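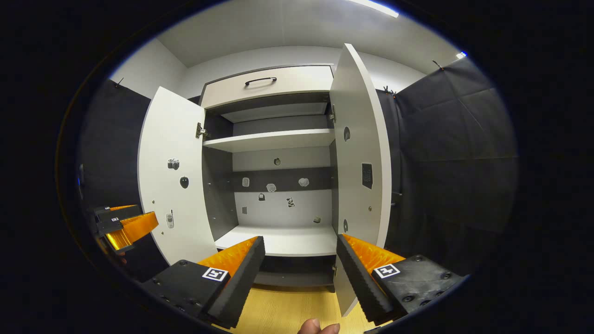
A cabinet with both doors open, showing the shelves and the stickers inside.

What's Inside a Cupboard?

You probably open a cupboard every day without thinking about it. A cupboard is a box with a front that moves. Once you know the names of its parts, you can spot them in your kitchen, your classroom or the laundry.

Doors and hinges

A door needs something to swing on. That something is a hinge. One half of the hinge is fixed to the door and the other half is fixed to the cabinet. The two halves are joined so they can turn. The cabinet in the photo has two doors, and they open away from each other like the covers of a book. You can find a metal hinge on each side.

Two narrow doors need less room to swing than one wide door. That helps in a small kitchen, where people have to get past.

Drawers and handles

A drawer slides instead of swinging. This one is at the top, above the doors, and has a curved black handle. Your fingers fit behind the bar so you can pull.

Shelves

Shelves split the space up. Without them, everything would sit in one pile at the bottom. Heavy things, such as big pots, are best kept low down. Light things can go higher. Some shelves can be moved up or down to make room for tall things.

Stickers

People like to decorate furniture. There are stickers on the insides of these doors, including a camera, a computer mouse and a mobile phone. More are stuck to the back. When the doors are shut, the ones inside are hidden. Always ask a grown-up before you put stickers on furniture at home.

Try it yourself

Choose a cupboard at home and open it slowly. Find the hinges. Draw the inside and label the doors, shelves and handle. Then measure one shelf with a ruler. Is it longer or shorter than 300 millimetres?

Watch your fingers when you close the doors.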